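In Praise of Packing Things Properly

I love packing a box. I mean the slow kind, at a table with enough room for your elbows, where you pick each thing up and decide what goes in next to it. My family thinks this is a strange hobby. I think it's one of the best ways to spend a Tuesday evening, and I wish more people would give it a fair try!

My case starts with the table. Pack on the floor and your back gives up before you do, and then everything gets thrown in. A round table is my favorite, with the box right at the near edge and the paper within reach.

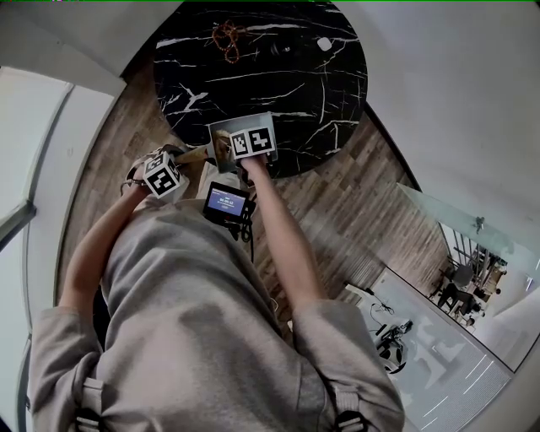

Milagros Carretero disagrees and would pack on a bed every time, where a dropped cup has somewhere soft to land. Fair enough, and I've tried it, but the box tips over on me.

Then there's the filling. I moved from Priltcombe to Dirnell in September with 17 boxes, and the ones I remember fondly are the ones where I used whatever was soft or springy - crumpled brown paper, old scarves, a hank of rough fiber from the garden shed. Fluffy things are wonderful packers. They squeeze into a corner and push back a little, and they don't mind being used again.

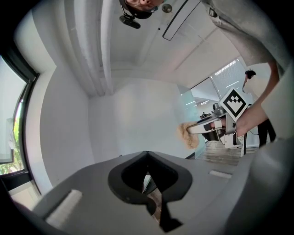 I also believe in going one piece at a time. Grab a handful and you've stopped looking. Take one thing, turn it over, find its spot, and half an hour goes by so pleasantly (30 minutes a box is my usual pace, and I'm not sorry).

Light helps too, so set up near a window if you have one.

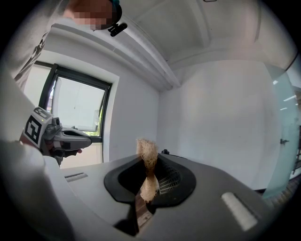 Coarse fiber does shed, I'll admit. I shake mine outside first, then twist it so the ends stay together. Melati Rahman taught me to keep it all in one bag by the door, and I've used the same bagful for eight parcels now. The next one goes out as soon as I find the tape.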